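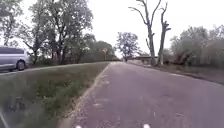
A paved path with a grassy verge and a curb to follow.

How to Start Walking for Exercise When You've Been Sitting All Winter

Every year when March rolls in, I get the same question from friends and neighbors, and it always comes with a sheepish sort of look: how do I get going again? I've been there myself, more times than I'd like to count, so let me walk you through what works for me (pun intended, sorry!).

Step 1. Pick a route you already like

Choose somewhere flat and paved for the first couple of weeks. A park path is lovely, and so is a quiet street with a good sidewalk. You want a surface where you can look up and enjoy yourself instead of watching for roots and holes. My own favorite is the Dallaveo loop, which has a bench right at the spot where I usually start to grumble. Benches are worth planning around, I promise.

Step 2. Sort out your shoes

You don't need anything fancy. Put on the socks you plan to walk in, lace up, and stand for a minute. There should be a thumb's width in front of your longest toe, and your heel shouldn't slide when you go up a stair. I wore an old pair one size too small for years and blamed my feet the whole time – poor feet!

Step 3. Start smaller than you think you should

Your first walk is 5 minutes out and 5 minutes back. Yes, really. Do that every other day for a week, and if you feel good at the end of it, add 2 minutes each way the next week. Keep adding like that until you reach a length that fits your day. If a week feels hard, just repeat it. I once stayed on the same week for most of a month and had a perfectly nice time.

Step 4. Find a pace where you can talk

You should be able to chat in full sentences but not quite sing. My walking buddy Jalen Kapoor likes to test this by asking me long questions about my garden on the uphill part. If you're puffing, slow down for a bit. Swing your arms from the shoulder, keep your steps short, and let your hands stay loose.

Step 5. Write it down

A plain notebook is fine. I put the date, how long I was out, and one thing I noticed, which might be a bird or a sore knee or somebody's new porch swing. If you like step counts, spend a few normal days finding out what you do now, then try for 2,000 more than that once you've settled in.

Step 6. Cool down and have a drink

Take the last couple of minutes slowly, then stretch your calves against a wall, holding each side while you count to twenty. Have a glass of water. If anything hurts sharply or you feel dizzy or tight in the chest, stop and call your doctor before you go out again.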